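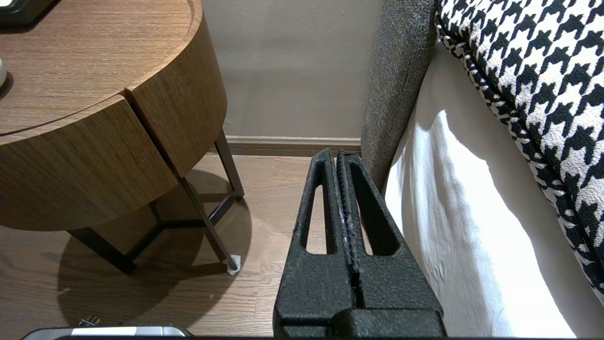
I'd been trying to get twenty minutes with the bloke who runs the Husar team since July, and when he finally rang me back he was in the workshop with a rattle gun going behind him. "Sorry, mate, hang on," he said, and there was a long walk, a door, and then quiet. "Right. Go."

So I went. I wanted to talk about the new coupe, the one they're calling the Preto, and whether it's going to be on the grid for the six-hour at Brelberg or whether we're all going to be looking at the old car with a fresh coat of paint (again).

"It'll be there," he said. "I know I said that last year. Last year I didn't have a gearbox."

He does now. Dreltlow, who've built the transmissions for most of the prototype field for as long as I've been hanging around paddocks, delivered the second of them a fortnight ago. That makes 2, which he reckons is one fewer than any sensible team would take to an endurance race and one more than he had a month back. The first has already done 400 kilometres of testing, mostly at half throttle behind a course car, and a bit of it flat out once the officials had gone to lunch. He asked me to leave that last part out and then told me to put it in.

I asked what she's like to drive. He's not a driver any more, though he still does the shakedown laps himself, and I've watched him do them in a borrowed helmet that doesn't fit.

"Heavy in the nose," he said. "You turn in and you wait. The old one, you'd think about the corner and it'd be halfway round. This one wants to be told." He says the tub is stiffer, the front tyres are a size up and they haven't got the dampers anywhere near right. The fastest it's been so far is 263 km/h down the back straight, with the wrong wing on it, and he wouldn't tell me what the right wing looks like. I had a go at guessing. He laughed at me for a fair while.

We got onto money, because you always do. There were over 16 cars entered in this class when he started, and these days you'd be lucky to fill two rows with it. He doesn't blame the organisers as much as I do! He thinks the cars got too dear, the teams got too proud to run anything second-hand, and the blokes who used to turn up with a ute, a trailer and a spare engine under a tarp went off and did hill climbs instead.

"They're having a better time, too," he said. "I went and watched one. Cup of tea, four runs, home for dinner."

Would he do that? Pack it in and buy something little?

Long pause. I could hear the rattle gun start up again through the wall.

"My wife'd like me to," he said. "Ask me after Brelberg."

The plan for the race itself is pretty simple. Three drivers, two of them from last season, and the third seat still open while he waits on somebody's licence paperwork. They'll run double stints on tyres if it's cool and singles if it's not. He's not chasing a result, he says, he wants to see the flag, and then about a minute later he was telling me how they could pinch a podium if the safety car fell the right way. I've never met a team boss who could keep that up for a whole phone call.

I did ask about the colour, for those of you who keep writing in. The test car's been running in bare primer and there's been all sorts of talk on the forum. It'll be dark green with a cream stripe, same as the very first Husar, and the numbers are going on by hand because he doesn't trust the stickers after what happened on the bonnet last time out.

Then someone knocked on his door about a brake duct and that was me done. He's promised me a look at the car in the garage before scrutineering, so I'll be up there early with a thermos and my good notebook.

Posted 26/08/2024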